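Ticket 767 – Bracelet clasp opens by itself
Queue: Zuvholm repairs desk
Product: Prollport curb link bracelet, sterling silver, lobster clasp
Status: Closed (customer confirmed)

Opened Tuesday, 9:10 a.m.

Customer writes that the bracelet "lets go whenever it feels like it." It has come off in a coat sleeve, in a supermarket, and once in a bowl of pancake batter. She would like a new clasp, a refund, or an explanation, in whatever order we can manage. Bought through the Jasteo shop, still under warranty.

Reply sent asking the usual: does the clasp snap shut with a click, does the little lever spring back, and is the ring at the other end fully closed. Also asked her to rinse off the batter if she hasn't.

10:35 a.m.

Customer says there is a click. She describes it as "a convincing click." Lever springs back. She has not looked at the ring at the other end because she didn't know it had anything to do with it. Fair enough. Most people blame the clasp, and so do most of the help pages, including ours.

Asked her to mail it in. Sent the prepaid label and the packing note (small bag, padding, tape all the seams, please don't write "SILVER" on the outside).

Received at bench

Parcel logged in and bracelet found in its bag, inside a sock, inside a second sock. Both socks go back with the repair.

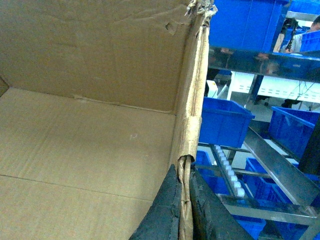
Step 1. Check the clasp

Opened and closed it by hand until my thumb complained. It shuts every time. Spring is strong, tip meets the body with no gap I can get a fingernail into. Under the loupe there's a bit of gray gunk at the hinge, mostly hand lotion by the look of it. Cleaned it with warm water, dish soap and a soft brush. No change in how it behaves, though it smells nicer.

Result: clasp is fine. Resisted the urge to replace it anyway and go to lunch.

Step 2. Check the jump ring

The ring the clasp hooks onto should be soldered shut on this model. This one isn't. It has been bent closed with pliers, neatly, and there's a gap you can see under the loupe and only suspect without it. When the bracelet is pulled sideways, the clasp slides around to the gap and squeezes out. Then it hangs there, still closed, looking innocent. That accounts for the convincing click.

Hooked it up and tugged it sideways across the bench. Came off. Did it again to be sure it wasn't showing off. Came off.

Step 3. Find out who did that

Asked the customer if the bracelet had ever been shortened. Yes, at a mall kiosk, "2 links, while I waited." They took out the links and put back an open ring. Strictly speaking this voids the warranty. Asked the Hlongwane office (they own warranty questions, we only own pliers). Answer came back at 3:50 p.m.: do it free this once, note it on the account, and tell her about outside repairs in a friendly way.

Noted it on the account. Friendly way attempted, see below.

Step 4. Fix

Removed the open ring. Fitted a heavier one, closed it tight, soldered it, pickled, polished. Sanded the joint lightly with 400 grit first because the solder had left a small pimple, and that would catch on sweaters and come back to me as a new ticket. Checked the rest of the links while I was there. All closed. Repeated the sideways tug, harder. Stayed on.

Message to customer

Your clasp was never broken. The small ring it hooks onto had been left open after the bracelet was shortened, and the clasp was slipping out through the gap. We've put in a thicker ring and soldered it. There's no charge this time. If you need it made shorter or longer in future, please send it to us first, as outside work can end the warranty. Your socks are enclosed.

Follow-up

Customer has worn it for 2 weeks, including for pancakes, and says it has stayed put. She asks whether we can do the same for an earring that "also lets go." Told her to open a new ticket.

Help page for loose clasps edited: "check the jump ring" moved up from the very bottom to just under "check the clasp."

Closed.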